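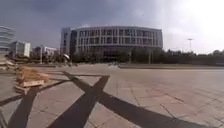 Harasym Square gets its piles cleared, and maybe its market back

If you've cut across Harasym Square any time this spring, you already know about the heap. I walk past it most mornings on my way to get coffee, and I've gotten so used to the pallets and planks over on one side of the plaza that I was a little startled to read on the city's notice board that they're going. Work starts Friday, the notice says, and the square stays open the whole time, apart from a fenced strip for the truck.

I went over to the site office on Urkach Street to find out more (it's the trailer with the green door, and they're friendlier than the sign suggests), and they were happy to go through the plan with me. So here goes.

Zilance, the company that has the paving contract for the center of Flellville, is hauling out the leftover material first. That means the wood goes, and the loose rubble goes too. Boards that are still in decent shape are being set aside at the city yard, and anybody who lives in Flellville can come pick them up for free once they've been sorted. You have to bring your own vehicle and your own gloves. Broken stuff gets chipped. I asked if the chips would end up on the paths in the park and was told that "somebody should suggest that," so consider it suggested.

Once the ground is clear, the crew is going to lift and reset 360 paving slabs. That's a small share of what's out there, as you'll know if you've ever tried to cross the place in July with no hat. It's a huge square! The slabs on the list are the ones that rock when you step on them or have sunk enough to hold a puddle. They've already been marked on a plan, which is taped up inside the trailer, and you're welcome to go look. I found the one that soaked my left shoe in March and I was very pleased to see it had been given a number.

The whole job is supposed to take 4 weeks. If it rains a lot, it'll take longer, and they were pretty relaxed about saying so.

What about the dust?

This was my big question, and I gather it was everybody's. At the open meeting in the library, the dust came up before the chairs were even all out. People in the offices with windows on the square want to be able to open them. People with strollers want to stop wiping down strollers. And I have a friend with a bakery counter near the corner who keeps her door shut all day now, which is a shame on a street that used to smell like rolls until noon.

The answer is that the joints between the slabs have lost a lot of their filling, and the fine stuff that's come out just sits on top until something stirs it up. Wind does it, and so does anything on wheels. Zilance will be brushing new jointing sand into the sections it resets, and the city's sweeper truck is going to do the entire plaza twice a week during the work. I asked why the sweeper couldn't have come before now. The truck was in the shop, they said, and then it was on leaf duty, and then it was in the shop again.

There'll also be a hose on site for damping things down before any cutting. Cutting is limited to mornings, nothing before eight.

And the scooters?

Yes, well. That one got loud.

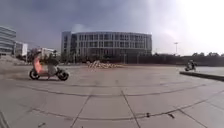 Right now there's no rule that says you can't ride across, and plenty of people do, and I can't say I blame them. Going the long way means two sets of lights and a left turn that never seems to clear. A straight shot over the paving gets you to the other side in no time, and mostly the riders I see are careful and give walkers lots of room. A few are not careful. One woman at the meeting said she'd stopped letting her mother cross alone, and a man who delivers lunches said that if he had to go around by the lights he'd lose an order an hour, and both of them got applause, so you can imagine how the evening went.

What the city has come up with is a marked lane along one edge of the square, wide enough for two scooters to pass. It'll be painted, with no posts or barriers, and it'll be a trial. Riders are supposed to stick to it and go slow. Walkers can still go wherever they like. The paint goes down after the slabs are reset, so until then everything stays the way it is, minus the fenced strip.

I asked about the low concrete ledge, too, since I'd heard a rumor it was coming out. It isn't. It stays where it is and gets its edges patched. I'm glad. People sit on that thing to eat lunch, and I've sat on it myself with a sandwich, looking across at the long curve of the big building and not thinking about much. It's hard and it's low and you get up with a dusty behind, but it's the closest thing to a bench we've got out there.

Which brings me to benches. There's money for some! The budget has a line for seating, and the site office couldn't tell me how many that buys or where they'd go. If you've got opinions (shade, please, somebody say shade), there's a box for comment slips in the library lobby and another one at the trailer. Slips get collected at the end of June.

The market

Okay, the part I'm most excited about. The Saturday market used to be on Harasym Square before it moved to the Urkach Street parking lot, and a petition to bring it back has picked up 800 signatures. I signed it at the cheese stall. So did the whole line behind me, as far as I could tell, though some of them may have just wanted to get to the cheese.

The parking lot is fine. It's flat and it has a drain. But it's tight, and when it's busy you end up shuffling along sideways with your bag held over your head, and there's nowhere to stop and talk to anybody without getting a wagon in the ankles. Out on the square you could have double rows with room down the middle, and you could see from one end to the other who was selling what.

The stallholders are a bit more divided than the shoppers, from what I heard. The ones with heavy produce like being able to back right up to their spot, and they aren't sure how that would work on the plaza, especially over slabs that have only just been leveled. The flower sellers are worried about wind. There's nothing to block it in the open middle, and anyone who's chased a hat across there will see their point. The honey people told me they'd go anywhere, they only have the one table.

No decision has been made. The city says it wants the paving finished and settled before it lets vans on it, and the earliest it would look at a trial market is the end of the summer. If it does happen, it would be on the side nearest the trees, so the regular walking route stays clear. There'd be 2 ways in for vehicles, both of them closed off once the stalls are set up.

I did ask whether the building's tenants had been consulted, what with all those rows of windows looking straight down on it. They have. The only written complaint so far was about music, and there wasn't going to be any music, so I guess that's settled, unless the accordion guy from the parking lot follows the market over. I hope he does.

A few practical things

The fenced strip runs from the Urkach Street side in toward where the material is piled. Please don't climb over the fence to help yourself to boards early. The site office asked me to put that in, and from the way they asked I think it's already been tried.

Anyone picking up free wood should bring something that shows a Flellville address. A library card counts. Pickup is at the city yard, and you can't get it from the square. The dates will go up on the notice board and in the trailer window. There's a limit of one carload per household on the first day, and after that you can come back for whatever's left. Some of it has nails in it.

The bus stop isn't moving. The drinking fountain is off for the first week while they're near the pipe, then it comes back on.

If one of the slabs near your door wobbles and isn't on the plan, tell the trailer soon. They can add a few, they said, as long as it's before the truck with the saw goes back. I've already reported one by the mailbox. I'll be down there Friday morning with my coffee to watch the first load go, and I'll post an update when the pickup dates are out.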